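Ein Lob dem Abwasch von Hand

Seit ich in einem Haus mit dünnen Wänden wohne, weiß ich ziemlich genau, wann meine Nachbarn essen. Am Essen selbst hört man das kaum, am Abwasch umso besser: Teller gegen Teller, Besteck im Becken, dann das Wasser. Ich liebe dieses Geräusch! Und ich finde, wir reden viel zu selten davon, wie schön es ist, nach dem Essen noch eine Viertelstunde am Spülbecken zu stehen.

Aufgewachsen bin ich mit fünf Leuten am Tisch und ohne Spülmaschine. Meine Tante Birthe Frandsen wusch, mein Onkel trocknete ab, und wir Kinder räumten ein, immer in derselben Reihenfolge, erst die Gläser, dann die Teller, zuletzt der große Topf. In dieser Küche wurde gestritten, gesungen und einmal sogar eine Verlobung bekannt gegeben (mit tropfenden Händen, meine Tante hat das Handtuch fallen lassen).

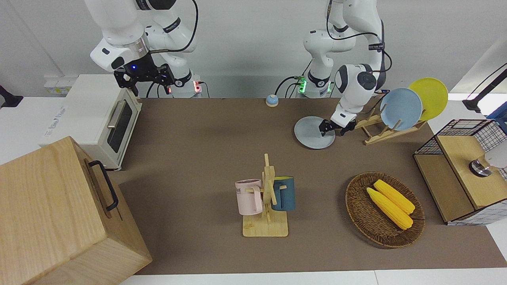
Was man am Becken alles bespricht

Mir fallen Gespräche beim Abwasch viel leichter als am Tisch. Man steht nebeneinander, schaut auf die Hände und muss sich nicht ständig ansehen, da rutscht manches heraus, was beim Nachtisch nie gesagt worden wäre. Mein Freund Jhun Lagman hat mir beim Abtrocknen erzählt, dass er kündigen will, zwei Monate bevor es sonst jemand wusste. Ich habe vor Schreck dieselbe Schüssel dreimal poliert.

Natürlich kenne ich den Einwand. Die Maschine spart Zeit, und wer nach einem langen Tag drei Kinder ins Bett bringt, soll sie bitte anstellen und die Füße hochlegen. Ich will ja niemandem den Geschirrspüler ausreden! Aber am Wochenende, wenn Besuch da ist, wenn ohnehin alle in der Küche herumstehen, warum dann nicht einmal Wasser einlassen und die Ärmel hochkrempeln?
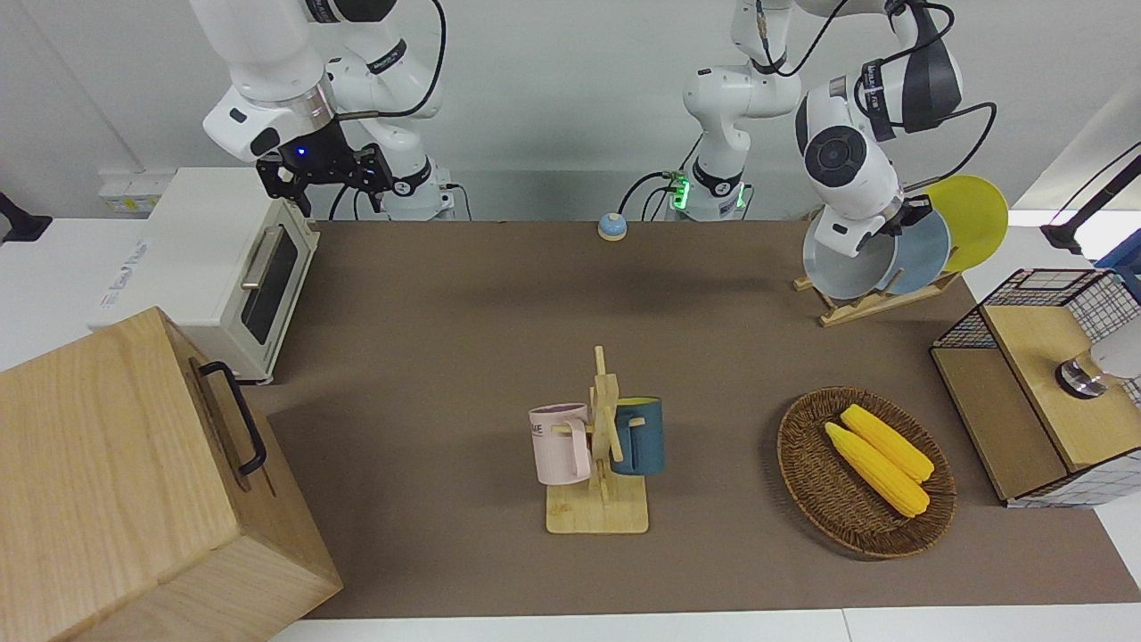 Dazu kommt die Freude am Geschirr selbst. Wer einen Teller jeden Tag in der Hand hat, kennt die kleine Macke am Rand und weiß, welcher aus der alten Serie stammt und ein bisschen schwerer ist als die übrigen. Meine liebsten habe ich im Mai auf dem Flohmarkt in Bronden gekauft, sechs Stück, in Zeitungspapier gewickelt, und ich freue mich bis heute bei jedem Abwasch über sie.

Probiert es aus, am besten mit jemandem, mit dem ihr länger nicht geredet habt. Heißes Wasser, wenig Spülmittel, das Radio leise. Bei mir trocknen heute Abend Vibeke und Aksel ab, und den großen Topf lasse ich bis morgen einweichen.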